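Home | Syllabus | Handouts | Lab Sign-up | Forum

Handout 2: Showing the Arm What You Mean

Welcome back, everyone. Last time we talked about writing a motion out step by step, and I saw a few long faces, so you'll be glad to hear that this week we mostly put the keyboard aside and teach by showing. There are two ways to do it. You can take hold of the arm and guide it through the task yourself, or you can drive it from a distance with a controller while it records your moves. We'll use the second way first, in the simulated lab, where a dropped plate costs you nothing but a sigh!

Your task is to drive the white arm to a plate, grip it, lift it and set it down by the instrument. Come straight down, slow up near the table, and pause a moment before you close the fingers. Please don't try to be clever or quick (I was both, my first year, and my recordings were dreadful).
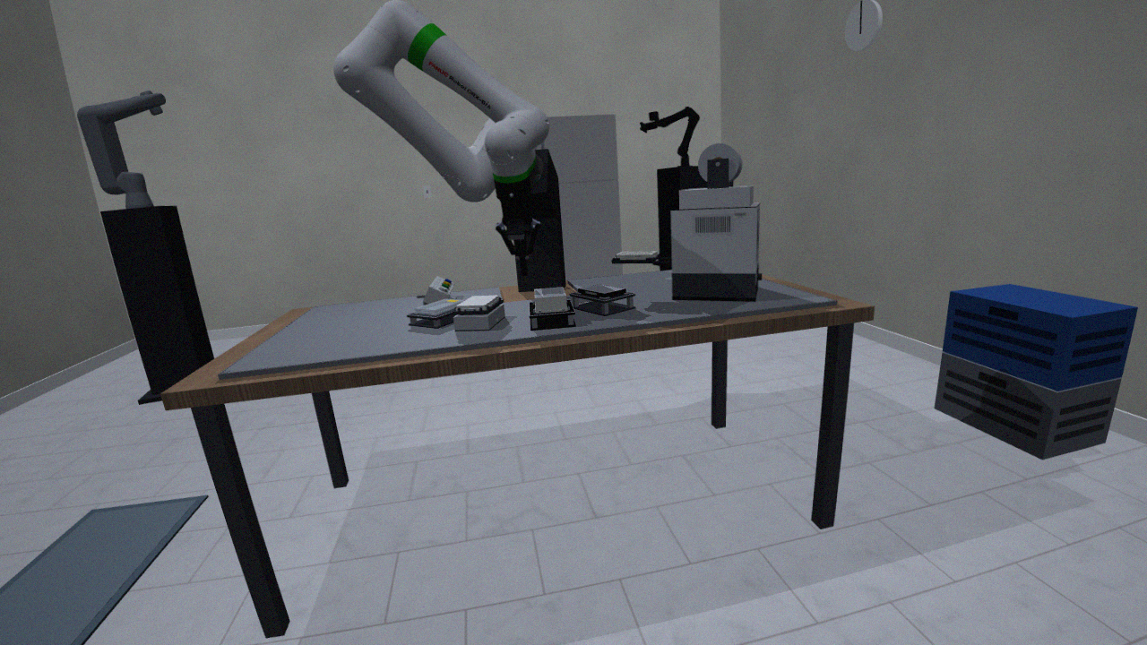
Gudrun Buschmann wanted to know whether the slow, fumbling tries should be thrown out, and said she'd rather hand in a few clean runs than a pile of messy ones. A fair point, and I mostly agree with her. Throw out the runs where the plate falls. Keep the ones where you drifted a little and then corrected yourself, though, for the arm needs to see how a person gets back on track.

Each pair hands in 11 runs, and the class set should come to about 200. Move the plate a bit between runs, and save them under both your names in the Drustlow folder.

Comments

Csaba Bakos: Can we swap drivers halfway through?

Zainab Lawal: Yes please do, just write down who drove which run.

Stavros Perić: My gripper keeps closing early. Bringing my controller to office hours.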